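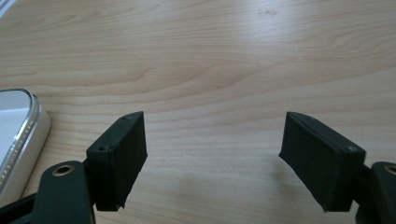
Wavy grain on a pale wooden desk top.

Wood grain

Wood grain is the pattern you get from the way the fibers in a tree line up, and I've been a bit obsessed with it ever since I bought a beat-up table in Gorkesham (my back has never forgiven me). People use the word for a few different things, so let me sort them out first.

Straight grain runs along the trunk and is the easy one to plane. Wavy grain wanders from side to side as the tree grows. Then there's figure, meaning how it all looks once the board is cut, and folks mix that up with grain all the time, me included!

How the log gets sawn matters a lot. Flat-sawn boards are cut so the growth rings meet the face at a low angle, and you get those big arches some people call cathedrals. Quarter-sawn boards show tight, nearly parallel lines and tend to move less when the weather changes, but they waste more of the log, so expect to pay extra. My friend Halina Adamczyk has 114 little sample blocks from the old Bradum mill, every one labeled in pencil, and I could happily lose a whole July afternoon to them.

Sanding is where grain bites back. Go with it, never across, or you'll see scratches the second the oil goes on. I stop at 600 grit on table tops. Halina goes to 1000 (too shiny for me, but she loves it).

See also: Growth ring, Quarter sawing, Burl, Veneer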